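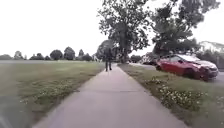
Home Issues Authors Submit Contact

Filed under: Parks & Paths > Walking Surfaces > Field Papers

Print this article | E-mail this article

4. What the path is like to walk on

4.1 The long straight stretch

I'll start with the stretch I know best, the straight sidewalk along the lawn at Birkevach, because I walked it more often than was strictly needed for the study. It's plain concrete. There are no benches built into it and no fancy pavers, and the first few times I went out I wrote almost nothing in my notebook (Noel Agbayani, who had the section by the Mandagi parking lot, was filling pages and I was a bit jealous). Then I slowed down and started looking at the edges, and after that I couldn't keep up.

In Figure 3 the thin rim of soil and grass where the lawn meets the concrete runs along the sides, and the slab is a little darker there than it is down the center. I had walked past that for weeks before Levente Rácz asked me what it was. We both had a theory. His was that soil washes onto the edges and stains them, and mine was that people keep to the middle and the middle stays cleaner. We didn't test either one, so please read that as two people talking on a Saturday and no more. I do think the question deserves a proper look by somebody with a soil kit!

The joints are the other thing. One crosses the sidewalk in the nearer part of Figure 3 and there's a fainter seam farther along, closer to where the path narrows with distance. Our walkers had plenty to say about joints. Of the 77 people who filled in the comment card, 14 brought up seams or cracks without being asked, and the remarks were far more specific than I'd expected. A man with a delivery cart told me he could tell which end of the park he was at with his eyes shut, just from the bumps. A grandmother pushing a stroller said the baby woke up at the same seam every day -- she pointed at it, and she was pretty cross with it.

4.2 The lawn beside it

On the left in the figure is the open lawn, mown, a dull olive green with lighter and browner patches, and it goes back a long way before it meets the trees. Near the path there's a loose band of small white clover flowers. I love that clover. I'd planned to leave it out of the paper, and then Aiman Lubis read my draft and said the walkers kept mentioning it, so why was I hiding it? Fair point. It shows up on the comment cards under "flowers," "weeds," "the white stuff" and once, in very careful handwriting, "bees, watch your sandals."

For coding we put all of these under "ground plants next to path." I'm not fully happy with that label. Somebody who writes "weeds" and somebody who writes "flowers" are telling us different things about how they'd like the place kept, and lumping them together loses it. Bart Claeys recoded the cards with two labels and got nearly the same totals for everything else, so we kept the simple version in Table 2 and put his in the appendix.

4.3 How alone people feel

The Gonedo survey (see Section 2) asked walkers how busy a path felt to them, and we borrowed the question word for word. What surprised me was how much the open lawn seemed to matter. With one person up ahead, as in Figure 3, and big trees behind them, you'd think the path would feel empty. Some people did say that, and a few didn't like it. Others said that being able to see a walker from so far off was the very thing that made them comfortable, even when they couldn't tell whether the person was coming or going.

We have 230 answers to this question for the straight stretch, out of 355 for all the paths put together, so it weighs heavily in the averages. Keep that in mind with the next table. Drokavgate, with its bends and hedges, got far fewer answers, and Yoga Wijaya thinks the people who stopped for us there were mostly the ones already in a good mood.

The weather matters too, of course. A flat white sky like the one in Figure 3 is kind to the eyes on pale concrete, and glare was a common complaint on bright afternoons. We noted the sky on every visit, but only as "clear," "mixed" or "overcast," and I wish we'd added a line for glare. We'll put one on the sheet in March.

Print this article | E-mail this article

Previous section Next section Back to top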